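Plevbridge Lesson Titles - README

Version 3. Maintained by Ngozi Dauda. Complaints to Dirk Van Dijk, who has a folder for them.

What you get

One tab-separated file of slide deck titles and the first line of text from each deck, collected from teachers who agreed to share them. The raw dump held 3,850 rows. After removing duplicates, blank decks and a great many things called "Untitled FINAL final," 3,433 remain. The decks themselves are not included. Neither are the animations, for which you may thank us.

Columns

deck_id - a number, no meaning
title - as typed, typos and all
first_line - whatever the extractor found first, often a bell schedule
subject - assigned by hand, see below
grade_band - elementary, middle, high, adult

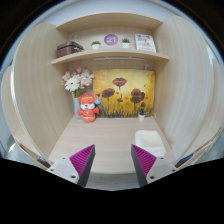
Subject labels were the slow part. Koyama, our first labeling tool, let a deck belong to one subject only, and teachers do not plan lessons that way. A deck may hold fractions, a fire drill reminder and a poem. Think of a shelf with a brown suitcase-shaped box at one end and a little potted succulent next to it: both are on the shelf, and good luck naming the shelf. We moved to Castero, which allows two labels, and relabeled everything from the start. Dirk still brings this up.

Known problems

216 rows carry the subject "other." We looked at them again and they are still other.

Titles from the Sitier export lost their accents, so the Spanish and French decks look as if they were typed in a hurry. Some were.

"Review" is the most common title and tells you nothing. We kept it because it is what teachers call things.

Suggested uses

Title cleanup, subject tagging, search testing. Please don't use it to rank teachers. A bad title often sits on a good lesson, and Ngozi will write to you at length.

Updates

Next release is planned for August, when the people who label things have time to label things. Send corrections with the deck_id and the new label, one per line.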